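3.2 Materials and the sorting table

We should say a little about the table before we say anything about the blocks, because in our early visits we gave it hardly a thought and came to regret it. The surface is an ordinary brown pegboard, the sort sold for hanging tools on a garage wall, laid flat over a white tabletop. Marilou Abella suggested it in April, after two families told her that small blocks slid about too freely on a bare table, and we have used one board or another ever since.

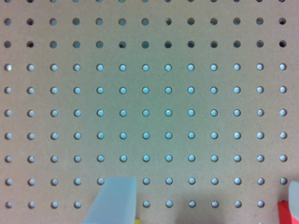 Iwona Ostrowski, Jerome Dizon and Milagros Yap
Sarero Play Materials Study - working paper, May 2022
11 shares | 4 comments

Pegboard has its own small habits, and anyone who plans to borrow our setup will want to know them. The holes run in regular rows and columns, which is a great help when we want to note where a piece has been left, but they are not all equally clean. On the board in Figure 1 one of the dark holes has a ragged side, with bits of frayed tan material pushing into the opening. We had first hoped to write down every position by its nearest hole, and Milagros kept this up with admirable patience for 193 placements before we agreed that naming the nearest row was plenty.

The blocks themselves came to us by a rather roundabout road. Some were bought new, and a good many were handed down from the Maren playroom, where Maricel Magbanua has been saving odd pieces in coffee tins for longer than she cares to say. We asked her for a mixed handful and she sent over 400 pieces, each one wiped clean and many of them quite unlike their neighbors. A matched set would have been easier to describe in a paper, but we had come to feel that matched sets are rare in real homes, and we wanted a table that looked a bit like the bottom of a toy box.
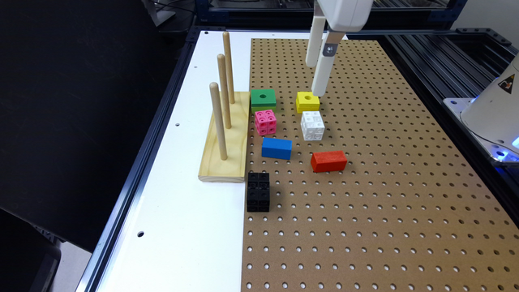
Holes in blocks matter more than we had guessed when we began. A child who finds a hole will usually want to put something through it, and the adults in our sessions were hardly any different. The light wooden stand at the left of the pegboard in Figure 2, with its three bare upright pegs, invites exactly that, and the green square block lying close to it has a round hole through its center, as does the small yellow cube. The pink and white cubes belong to another family altogether - they are snap cubes, made to lock onto one another - and a sorter has to decide whether "goes on a peg" or "goes with its cousins" is the better rule. We never told anyone which to prefer, and we heard lovely arguments for both.

Color was the rule most people reached for first, of course, and it serves well enough until there is only one piece of each color on the table. After that they turned to shape, or to feel. Jerome had a soft spot for the sorters who went by feel, and he wrote long, generous notes on them that we have had to trim for this section.

Figure 3. Blocks on the pegboard, with the red block lying apart from the others and the black snap-cube stack near the white strip.
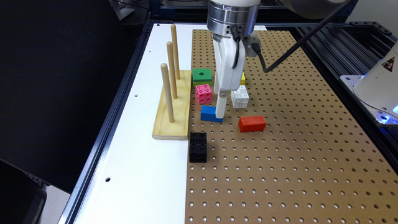 MATERIALS & METHODS

Differences in finish deserve a word of their own. The blue block in Figure 3 is glossy and long, while the red one has a matte, finely textured face, and a piece like either of these can be told from its fellow with the eyes closed. We kept such pairs together in the tray whenever we could. The black piece is two snap cubes joined in a column, and we treated joined cubes as a single block throughout, even when a sorter pulled them apart (this was noted in the margin of the session sheet and the halves were counted as one).

Across all sessions we recorded 1,711 placements. Pieces that ended up on the white tabletop instead of the pegboard were entered as "off board" and left out of the row tallies, though they remain in the full log kept by Iwona.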